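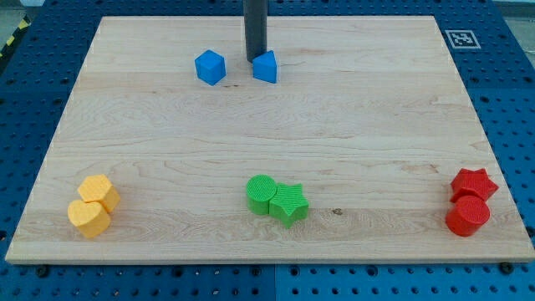 Subtitle timing, Ruvdale ep. 20 — notebook, February

Picked up the episode from Radek at 9:40. The broadcast master from Trendo has a longer recap than the screener, so every cue after the opening titles sits late. Shifted the whole file by 2,132 ms and checked against the hospital corridor dialogue. Good to the ad break, then drifting again.

Second half needed its own offset, 1,995 ms. Applied from the wedding rehearsal onward. Dagmar's view is that the break bumper was trimmed between versions. Plausible, not confirmed.

Translation points:
- The mother-in-law switches to the formal "you" in the kitchen argument. English loses it. Danica suggests "madam" once, on the first line only. Done.
- "Zandham" is the family firm, not the town. Wrong in five cues, corrected.
- Preview for next week names the birth father on screen. Left untranslated until Svetozár rules on spoilers.

Reading speed over limit in the proposal speech. Split two cues, colour tags kept for the off-screen voice.

To do: rerun the overlap check, send to Dušan — he wants it before 4 pm.

Last updated: February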